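4.3 Returning the earbuds to the charging case

Applies to the Lavance earbuds and the charging case supplied with them. For pairing, see 4.1. For ear tip sizes, see 4.2.

Before you start

Stop playback. Remove any third-party covers or ear hooks from the earbuds; the lid will not close over them. Wipe each earbud with a dry, lint-free cloth and check that there is no wax or dust on the charging contacts.

Note: Work over a table. A cloth on the tabletop keeps a dropped earbud from rolling.

Placing the earbuds

1. Set the case on a flat surface with the hinge facing away from you.
2. Lift the lid until it stays up on its own. Do not force it past the stop.
3. Find the L and R marks inside the case. Each earbud fits only its own well.
4. Hold the earbud upright by its sides. Keep your fingers off the speaker mesh.
5. Turn the stem down and bring the earbud over the matching well.
6. Lower it straight in. The magnet takes over for the last part of the travel. Let go when you feel it pull.
7. Repeat for the other earbud.
8. Check that the case light comes on, then close the lid.
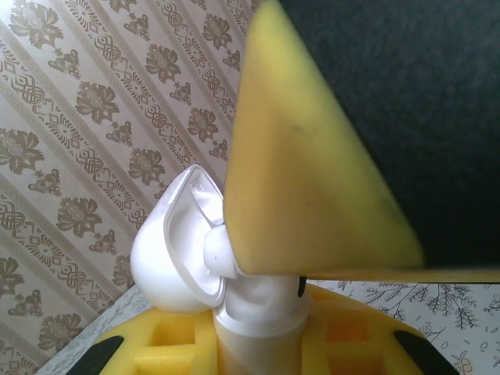
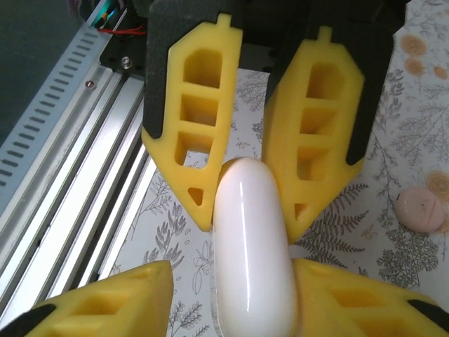
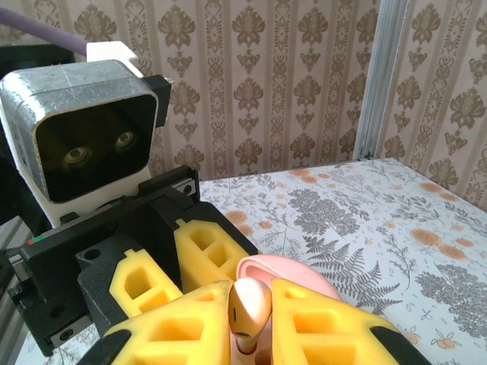 Third picture: earbud held upright over the open case, stem pointing down.

Caution: Do not press on an earbud that sits too high. Lift it out, check that it is in the correct well, and lower it again. Pressing can bend the contact pins.

Caution: Never put a wet earbud in the case. Let it dry fully at room temperature first.

Charging

The earbuds begin charging as soon as they are seated, with the lid open or closed. The case battery is rated at 520 mAh. To charge the case, connect the supplied cable to a 5 V USB power source. Do not cover the case while it is charging.

Case light

Green: both earbuds seated, case battery sufficient.
Red: case battery low. Connect the cable.
Red, flashing: one earbud is not making contact. Repeat steps 4 to 6 for that earbud.
No light: case battery empty, or no earbud detected.

If the light keeps flashing red after a second attempt, clean the pins at the bottom of the well with a dry cotton swab. Do not use alcohol, water or compressed air. If cleaning does not help, contact Cairns service and quote error code 176.

Storage

For storage longer than one month, charge the case, seat both earbuds, close the lid and keep the case in a dry place. Recharge it every three months.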